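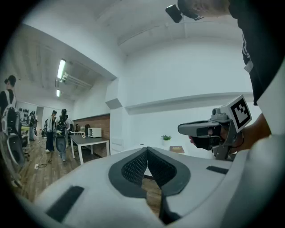

Media Law for Reporters
Handout 6: Jurors, and how they get into trouble

Read this before the seminar. It replaces the old Handout 6, which was mostly a photocopy of a photocopy and had lost its right margin. Bring your notes on Handout 5 (sealed records) as well, as we will need them for the last exercise.

1. Where we are

So far we have treated the jury as a box of silent people at the side of the room. The law would like them to stay that way until they have a verdict. Jurors, being people, own phones.

The basic rule has not changed much in centuries. A juror decides the case on the evidence given in court and on the judge's instructions about the law. Everything else is outside information, and outside information is a problem even when it is correct. Students always want to argue this point. A juror who looks up the stopping distance of a pickup truck and gets the right number has still brought in a witness whom neither side could question.

2. Three ways it goes wrong

Research. The juror looks up the defendant, the lawyers, the street, or the meaning of "reckless." The dictionary cases are the saddest ones, as the juror was usually trying to do a good job.

Contact. The juror talks to a party, a witness, or a lawyer. A friend request counts. So, in most judges' view, does an elevator chat that strays past the weather.

Publishing. The juror tells the world. Sometimes it is a hint ("long day, guess who's lying"), sometimes a running commentary with replies.

You will meet cases that fit two headings at once. Don't agonize over which, but say in your answer that you noticed.

3. The Stullbridge problem

We will use this set of facts all the way through the unit, so learn it now.

Toltar, a roofing supply company, is being sued in Stullbridge over a warehouse fire. The trial is in September. On the second afternoon, Juror 5 posts to a neighborhood group with 400 members: "Can't say where I am all week but I will never buy shingles again." Within the hour there are 48 replies. One is from a former Toltar employee, who offers an opinion on the company's sprinklers at some length. Juror 5 gives it a thumbs-up.

A reporter at the Kodbridge paper sees the thread at 9 p.m. and calls the night editor.

Questions to prepare:

Has Juror 5 done research, made contact, published, or some mix?

Does the thumbs-up matter? Assume the juror will swear it was a slip of the thumb. They generally do.

What may the paper print the next morning, and what should it hold until the judge has dealt with the matter?

Would your answer change if the group had 5 members, all of them cousins?

4. What the judge can do

From mild to severe: repeat the warning; question the juror in private; question the other jurors, to find out how far the thing has spread; replace the juror with an alternate; declare a mistrial. Contempt sits off to one side and may be added to any of them.

Most judges work up from the bottom of that list. A mistrial means new jurors, the same witnesses with worse memories, and two sets of lawyers billing for the lot. Expect a judge to ask first whether the outside material could have affected the verdict, and only then how annoyed to be.

Note the difference between the remedy and the punishment. The remedy is for the parties, who want a fair trial. The punishment is for the juror, who wanted some attention. Last year's exam answers mixed these up on page after page, and I read every page.

5. For reporters

Contacting a sitting juror is a terrible idea – leave it alone, including the clever versions. After the verdict the rules vary a good deal from place to place, so check the local ones before you knock on a door. "I saw it on a TV show" is not a source.

Keep a dated copy of anything you find. Posts vanish very fast once a lawyer has been told about them.

6. Reading

Course pack, pages 76 to the end of the chapter. The footnotes can be skipped, apart from the long one about the Ouija board, which will be on the exam.

Written answers to the Stullbridge questions are due at the start of the seminar, two pages at most. Narrowing the margins has been tried.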